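7.4 Gripper stall and cable snag during cushion tasks

Applies to: Trondholm two-arm units fitted with soft-goods grippers
Section revised July 2022

Use this section when the unit stops with a gripper on or near a cushion and the panel shows fault 43 (finger travel not completed) or fault 54 (arm load above limit). Fault 43 means the fingers did not reach the commanded position within the time allowed. Fault 54 means the arm met more resistance than the limit set in 6.2.

Both faults can come from the same cause. Fabric gets drawn in between the fingers, or the gripper cable catches on the cushion and is pulled tight as the wrist turns. The panel reports whichever limit was passed first, so check for both.

CAUTION: Do not put your hand between the fingers while the arm is powered. A stalled finger still holds force and may close when the fault is cleared.

CAUTION: Do not pull the cushion away from a stalled gripper. This has damaged finger pads and, on one unit at Mollstead, tore the connector out of the wrist housing.

Clearing the fault

1. Press the stop button on the base. Wait until the panel shows HOLD.

2. Look at both grippers before you touch anything. Note which one is in contact with the fabric and how its cable is lying. The cable should follow the outside of the arm in one open curve.
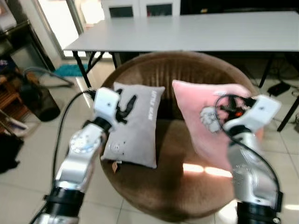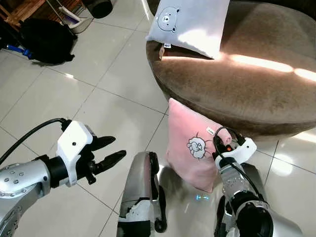 Figure 7-6. Right gripper in contact with a pink cushion, both views.

3. Support the weight of the cushion with one hand, keeping clear of the fingers.

4. On the panel, choose Service, then Release, then the arm concerned. The fingers open in small steps. Press again for each step until the fabric is free.

5. Take the cushion out of reach of both arms.

6. If the cable is caught, switch the arm off at the isolator before freeing it. Work from the wrist end. Do not use tools on the cable.

7. Run your fingers along the whole cable. Replace it if you find a flat spot, a cut or a kink that does not relax.

8. Switch the arm on, choose Home and stand outside the marked area until both arms have stopped.

Note: If Release does nothing after three presses, the finger drive has locked out. Go to 7.6. Do not cycle the power to get round it - the lockout is kept in memory and the fault count goes up each time.

Before you restart

9. Check the finger pads for threads and fluff. Clean them with a dry cloth.

10. Check the grip force setting. For filled cushions it should be 300. Units delivered before the Vanhove update may still be set to 400, which draws loose covers into the fingers.

11. Tuck in or turn away any sewn labels, zip pulls and loose corners near the planned grip point.

12. Run one pick at slow speed and watch the cable through the full turn of the wrist.

If the fault comes back on the slow run, leave the unit in HOLD and fill in the fault sheet at the back of this guide. Give the fault number, the arm, the grip force and the kind of cover. Send it to Tõnu Kazlauskienė at the Killard service desk. Keep any cable you have replaced, as the desk may ask for it.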